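README — Ninley, brazo de sobremesa para clasificar bloques

Ninley es un brazo pequeño que recoge piezas de un juego infantil de formas y las deja ordenadas por color o por forma. Lo montamos en el taller compartido entre Luuk Bakker, Nhi Lục y yo, con piezas impresas, servos de segunda mano y un controlador que ya teníamos. El repositorio contiene el código, los archivos de impresión y las grabaciones de prueba.

Última revisión de este archivo: 24 de julio de 2018.

## Contenido

- `control/` — movimiento del brazo y apertura de la pinza
- `vision/` — detección de color y contorno
- `piezas/` — archivos para imprimir
- `pruebas/` — 128 grabaciones con sus posiciones anotadas
- `calibracion.txt` — valores de nuestro brazo; no sirven para otro

## Instalación

Hace falta Python 3 y el puerto serie libre. Copiad `config.base` como `config.local` y cambiad el nombre del puerto. Después ejecutad `calibrar.py` con la superficie despejada. El programa pide tocar 9 puntos con la punta de la pinza y guarda el resultado. Si el error pasa de 2 mm, repetid la calibración entera.
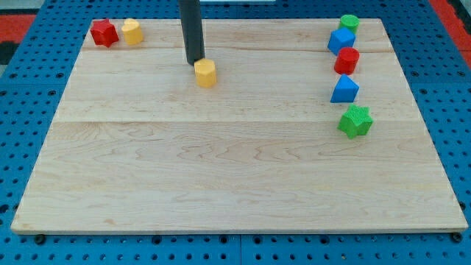
La superficie de trabajo es lo que más cambios ha tenido. Empezamos con una mesa blanca y los reflejos confundían al detector. Ahora usamos un tablero de arce claro apoyado sobre el banco azul perforado. La veta oscura, que se nota sobre todo en las tablas del centro y de delante, da algún contorno falso; `vision/filtro.py` descarta los menores de 30 píxeles. Las piezas van en la mitad del fondo, y la de delante queda libre para depositarlas. El prisma hexagonal amarillo se agarra bien por dos caras planas opuestas. Con las estrellas el ángulo importa más, así que `control/agarre.py` las trata aparte.

## Formato de las anotaciones

Cada grabación tiene un archivo de texto con una línea por pieza: color, forma, x, y, giro. Las distancias están en milímetros desde la esquina delantera izquierda del tablero. En los cilindros el giro vale siempre 0.

## Problemas conocidos

- El azul de las piezas se parece al del banco. Recortad la imagen al tablero antes de detectar.
- Dos piezas muy juntas pueden salir como una sola. Pasa en 21 de las grabaciones, marcadas con `solape`.
- El servo de la muñeca se calienta en sesiones largas — conviene parar entre series.

## Licencia

Código y piezas, MIT. Grabaciones, CC BY.

Crescencio Arriaga

Comentarios (3)

Henk Verhoeven
¿El filtro de contornos funciona con un tablero más oscuro? El mío es de nogal.

Crescencio Arriaga
Sin probar. Empieza subiendo la exposición y deja el filtro como está.

Tomoyo Sekiguchi
En `config.base` falta la velocidad del puerto. Con 115200 me conecta.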